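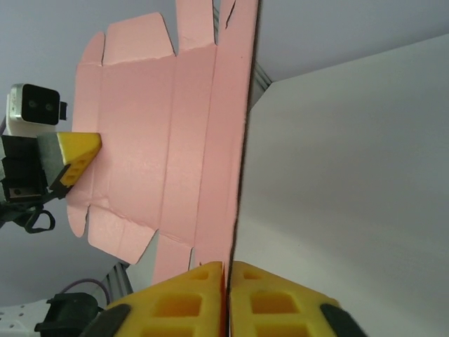 Nilbridge Letters: a README for the text files

Last updated May 16, 2022

Hi, and thanks for downloading this! What you have is the letters column of Jandden, a little trade magazine for people who make and sell cartons, gift boxes and paper bags. I typed up the letters because I kept wanting to search them, and once I had a folder full of text files it seemed silly to keep them to myself. The set is called Nilbridge after the street where the magazine had its office.

What's in the folder

letters/ holds one plain text file per letter, almost 1,000 in all. The file name is the volume, the issue, and the page the letter starts on.
index.csv has one row per letter, with the columns listed below.
topics.txt is my list of subject words, with a line or two on how I used each one.
fixes.txt is where I write down every correction.

The columns in index.csv

id: same as the file name, minus the ending.
volume, issue, page: as printed. Volume 2 started its page numbers over with every issue and the other volumes didn't, so please don't sort by page alone (I did, and spent an evening very confused).
kind: question, answer, complaint, praise or other. Plenty of letters are two of these at once, in which case I went with whatever the writer spent more words on.
topic: one word from topics.txt. "Board" means the material, "glue" covers tape too, and "post" means anything about mailing and damage on the way.
reply: yes or no, for whether the editor printed an answer underneath.
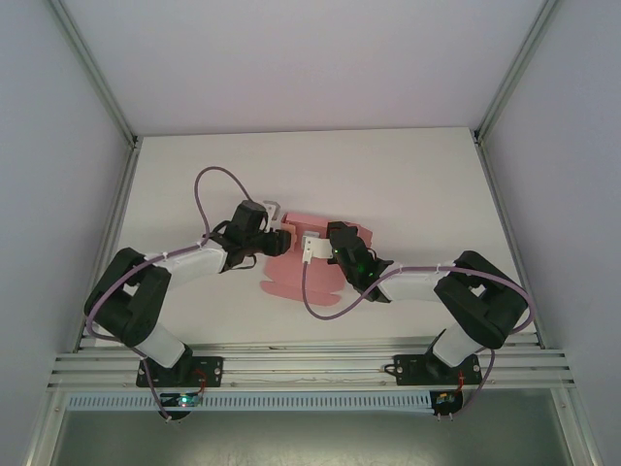 Vol. 2, Issue 15, p. 83

How I typed them up

By hand, mostly. I tried running the scans through Zerovex first and it did fine on the main text but made soup out of the two-column pages, so I gave up and typed. I kept the original spelling, including the writer who says "corregated" all the way through a very angry letter. Line breaks are mine. Anything I couldn't read is marked with a question mark in square brackets, and anything I added is in square brackets too.

Names and addresses are gone. The magazine printed them in full, but these were people asking why their lids wouldn't stay shut, and I don't think they expected to be searchable. I swapped each one for [name] or [town]. If you spot one I missed, please tell me and I'll take it out right away.

What it's good for

People have asked me for it to look up old shop words, and I love it for that. There's a long argument about whether a "tuck" and a "tongue" are the same thing, and it runs on for issue after issue with both sides getting ruder! It would also do nicely for practicing with small text collections, sorting letters by topic and that sort of thing.

I wouldn't use it to work out what the whole trade thought about anything. The editor picked what got printed and clearly enjoyed a fight. Prices turn up a lot as well, and I haven't checked any of them.

Known problems

The August issue of Volume 2 is missing its last pages in my copy, so the final letter stops short.
Some replies were printed in a later issue than the letter. I've put "reply" as yes for those but haven't linked them up yet.
Older versions of index.csv had "glue" and "board" swapped in places. If yours came from the Neagu mirror, grab a new one.

Using it

Do what you like with my typing, the index and the topic list. The letters themselves belong to whoever wrote them, so quote a bit and be kind about it. If you use the set in something, mention Nilbridge Letters and send me a link, because I'd love to read it. Corrections are welcome as well, and the most useful thing you can send with one is the file name and the line as it should read.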